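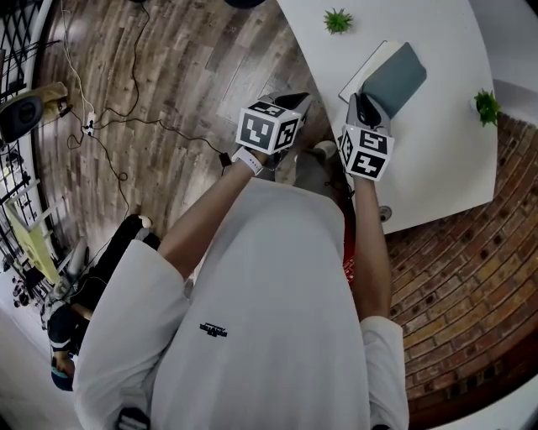 The Onside program office asked in its reply to our last report why the handheld grippers still need a full check between sessions, and whether that time could be cut. We have answered that first, then gone on to the state of the equipment.

Progress report to Onside: upkeep of the handheld gripper pair, Stinville site
Monday, January 31, 2022

The check stays for now. Each gripper carries a marker cube, and all the position data depends on the cube sitting square on its mount. A cube that has shifted slightly looks fine to the operator and spoils every recording made with it. We found this out in August, when we had to throw away 300 recordings made on one mount with a worn screw thread. The check takes a few minutes per gripper. We would like to keep it until the new mounts have more hours on them.

Mounts. The old mounts held the cube with a single screw. Petridis machined a replacement with two screws and a locating pin, and both grippers now have it. Neither cube has moved by a measurable amount after 700 recordings. We check with a feeler gauge and a fixed stand, and write the result in the log before the operator picks the gripper up.

Marker faces. Printed faces get scuffed when the grippers are set down on their sides. We switched to a matte print, which also cut down on glare. Faces are wiped with a dry cloth only. Alcohol lifted the black on two of the test prints, so the bottle has been moved out of the kit.

Jaws. The jaw pads are the part that wears fastest. Book covers are hard on them, and so is anything with a sharp paper edge. We change pads after 3000 open-and-close cycles, counted by the logger. The right gripper had some play at the jaw pivot in the fall. We fitted a new bushing and shim, and the jaws close evenly again. The left one has needed only cleaning and a drop of light oil.

Cables and power. One charging lead failed at the plug and was replaced. We still want a better way of routing leads at the sites where we record in living spaces. Outlets are never where the table is. Cable covers are on the order list.

Spares. Stavus delivered pads and bushings on time but shorted us on marker blanks. The rest are on back order. We have enough for the spring sessions unless a cube gets dropped.

Costs. Parts for the period came to almost $300, all within the maintenance line. The Petridis mounts were billed under equipment, as agreed.

Next period. We plan to build a second check stand so both grippers can be measured at the same time — that should answer part of Onside's question about time. We will also try a harder pad material on the right gripper and report the wear figures for both sides.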